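Bench diary, resin and scale kits
Tuesday, November 9, 2021

Started at 7:15 p.m. Shop temperature 66 F, humidity 41 percent on the wall gauge. Work tonight was all on the second casting run of the Kosimstead crew, the seated gunner and the standing loader, 1:35.

Mold A (loader, two-part) is showing wear at the left boot. The silicone has lost a sliver at the heel, so every casting since the weekend comes out with a small tag of resin on the heel. It cuts off cleanly with a chisel blade. I have 25 castings from this mold now. Marwan Nseir gets more out of his, but he uses a harder rubber and bakes the mold between pours. I don't have the oven for that and I'm not using the kitchen one.

Mold B (gunner, one-part, slit) is still good. Bubbles under the chin on two of six pours. I dusted the face cavity with talc before the last two and both filled. Two pours don't prove anything. Will repeat with six.

Resin: opened the new Bremero can. It is thinner than the old one and sets faster, with a pot life on my bench of a little over three minutes. The old can gave me five. That changes the order of work. I now fill the loader first, since the rifle sling is the thinnest section, then the gunner, then the stowage. Anything left in the cup goes in the open tray for jerry cans.

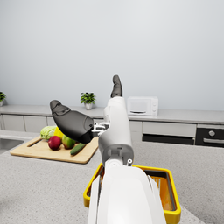
Weighed both parts instead of going by volume. Part A is denser than part B, and the even split printed on the can is by volume. By weight it needs slightly more A. I had this wrong in August and got the soft helmets that Tayla Tamihana sent back. Wrote the corrected weights on masking tape and stuck it to the scale.

Primed four figures from the previous batch. Washed in dish soap, rinsed, left overnight, then gray primer at 18 psi through the 0.3 needle. One figure beaded at the shoulder, so there is still release agent on it. Stripped that one and put it back in the wash cup. The other three are fine and can go to base color.

Base color for the field jacket: mixed from Trendgate olive with a little buff, five drops to one. On the test card it dried darker than the chip Leobardo Bermúdez mailed me. Went four to one and it matched under the lamp. Have not checked it in daylight. His chip was brushed and mine was sprayed, so some difference is to be expected.

Filed the mold line on the gunner's right sleeve. It runs straight through the stripes, and on one figure I took off part of the lower stripe. Rebuilt it with stretched sprue. Passable from a foot away. That one stays here as the paint master and does not ship.

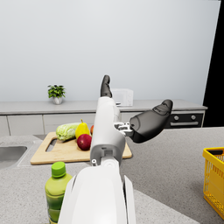

Azucena Varela emailed the revised decal sheet at 9. Unit numbers 137 and 566 are now the right height, but the sixes still have the closed loop, and the reference has them open. Sent back a marked-up scan. She wants a print quantity by Friday. The printer's minimum is 1,000 sheets, far past what this kit will sell. Asked whether we can share the film with the Valdovinos halftrack set, which has spare room down one side.

Roscoe Mercado called about box art. He has the loader on the wrong side of the gun. I measured the kit part again while he was on the line, and the breech opens to the right, so the figure has to move or the painting has to be flipped. Flipping it reverses the lettering on the crates. He will repaint the figure.

Cleaned the airbrush. The needle tip has a slight bend, visible under the loupe. Straightened it against glass but it still spits at low pressure. Need to order a needle and two nozzles.

Tomorrow: six gunners with talc, daylight check on the olive, start the new rubber for mold A. Rubber needs 16 hours, so pour before work.

Last updated: 10:52 p.m.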